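Re: So they're automating the cup station. Thoughts?

fekier_nights
Management at our place says the new arm will clear tables and stack cups by summer and "free us up for guests." I bus tables. Clearing cups is my job. What am I being freed up for?

Tam
Same pitch here in March. We went from 30 hours a week to whatever was left over. The arm still can't do spills.

clornanero
You're both assuming the worst. I haven't wiped down a dish rack in months and my wrists thank me. Hours stayed the same.

fekier_nights
Good for you. Did they put that in writing? Ours won't. And the work is paper cups on a tablecloth, it's not exactly heavy lifting.

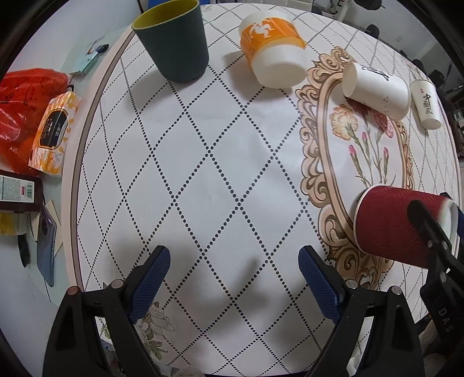
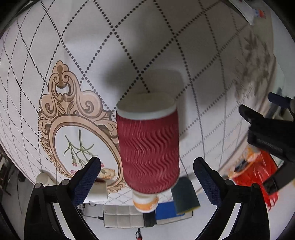
Ming-te Wei: Paper cups are harder than they sound. Squeeze too much and they fold. I'd worry less about the arm and more about who gets called over each time it drops one, and whether that counts as a break.

Tam
It counted as my break. I logged 129 stops in one month and my supervisor said the number looked low.

clornanero
Then that's a bad supervisor, you'd have that with or without a machine.

fekier_nights
Maybe. But the bad supervisor now has a chart that says the table clears itself. Anyway, meeting is Friday at 4. I'm asking for the hours in writing before anyone trains anything.

Ilora
Ask who cleans it too. We forgot to.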